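3. How judges decide to step aside (and what the file shows)

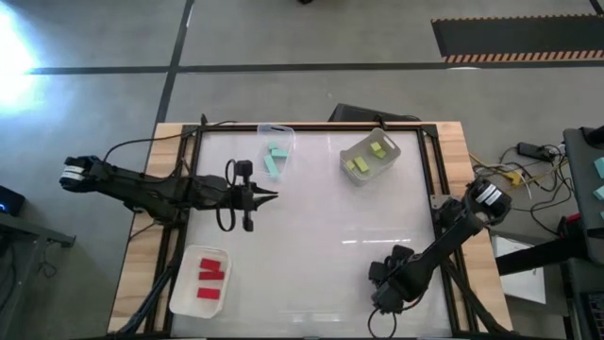
Figure 1. Work table with two robot arms and three open containers of colored foam blocks.

I came to recusal through the back door. I was supposed to be writing about delay in appeals, and I kept running into files where nothing happened for weeks and then a new judge's name showed up on the order. No reasons, no motion, just a different signature. After the fifth or sixth of these I gave up on delay and started reading about why judges leave cases, and I have been stuck there ever since (happily, I should add!).

So let me set out what I looked at. The registry let me read 461 closed appeal files in which the panel changed at least once between filing and judgment. I threw out the ones where a judge had retired, died or moved to another court, because those tell us nothing about bias or pressure, and that left 302. Everything in this section rests on those 302 files, and I'll say so again in the limits section because people do like to quote the bigger number.

The first thing I wanted to know was simple: who raised the problem? In my reading there are three routes. A party can file a motion. A judge can speak up without being asked. Or somebody higher in the court can move the case, with or without telling anyone why. The rules in this court cover the first route in great detail, the second in one sentence, and the third hardly at all. You would think the written record would follow the same pattern, and it does, almost painfully. Party motions come with briefs, affidavits, replies to replies. When judges step aside on their own there is usually a short note, often a single line along the lines of "I have had past dealings with counsel." When the case is simply moved, I mostly found a fresh cover sheet.

That third group bothered me, and I spent far too long on it. More than 100 files fell there. I want to be careful, since a bare cover sheet proves nothing bad. Dockets get crowded, people catch the flu, a trial down the hall runs over. Dong-geon Lim, who clerked in a neighboring court before he started teaching, read an early draft and told me I was making routine scheduling sound like a spy novel. He was right about that draft, and I have rewritten most of it. But I still think he gives too much away. If a change is routine, writing "reassigned, calendar conflict" takes a few seconds, and the parties are entitled to know at least that much.

Take the Geraghty appeal. Two judges were replaced in the same week, the hearing went ahead on the original date, and the losing side asked in writing why the panel had changed. The answer was that panel assignments are an internal matter. I don't read anything sinister into that letter, and the judgment itself seems to me well argued. But look at what came next! The losing side filed a complaint, the complaint leaned almost entirely on the silence, and the court then had to spend far more paper defending the change than it would have spent explaining it in the first place.

Kundero went the other way. One judge had sat on a licensing board years before with a witness for the company, said so in open court, and asked both sides whether they objected. Neither did. She stayed on, and the point never came up again, even though the decision was close and plenty of money was riding on it. I'm fond of this file. It is two pages of transcript and it does everything I'd ask for.

I should mention Josano, too, because readers who know this court will wonder where it is. The complaint there was of a different kind. It said that a judge outside the panel had talked to a judge on it before the ruling came out. The panel's opinion treats this as a recusal question, and I think that's a mistake (a common one, and I made it myself in an earlier paper). Recusal asks whether a given judge should be sitting. Interference asks whether the judges who are sitting were left alone to decide. You can have a perfectly clean panel and still have somebody leaning on it from down the corridor, and a motion to disqualify will do nothing about that, except maybe remove the person who was leaned on. I have kept Josano in the count, since the panel did change, but I coded it separately and it doesn't feed into the comparisons in Section 4.

How would a court even record that sort of contact? The Flanside rule is the closest thing I have found to a working answer. It asks any judge who is approached about a pending case by someone off the panel to put a dated note in a sealed part of the file, and the parties can ask to have it opened once judgment is in. I like it more than I expected to. My worry is that it depends on junior judges writing notes about senior ones, and I'm not at all sure they would. Only 2 such notes have been unsealed so far, and both concern a clerk's offhand remark at lunch, so we can't say much yet about how the rule holds up when the stakes are higher.

Coding all this was messier than I'd like. Where a file had both a party motion and a voluntary note, I coded it by whichever was dated earlier. Where the dates matched, I went with the motion. I did the reading alone the first time through, then went back in December and coded a batch again without looking at my earlier answers, and most of my disagreements with myself were over what counts as a "reason." Does "for personal reasons" explain anything? I ended up saying yes, grudgingly, because it at least tells the parties that the judge made the choice. Readers who would say no can move those files into the unexplained group using the notes in Appendix B, and the comparison in the next section gets a little starker if they do.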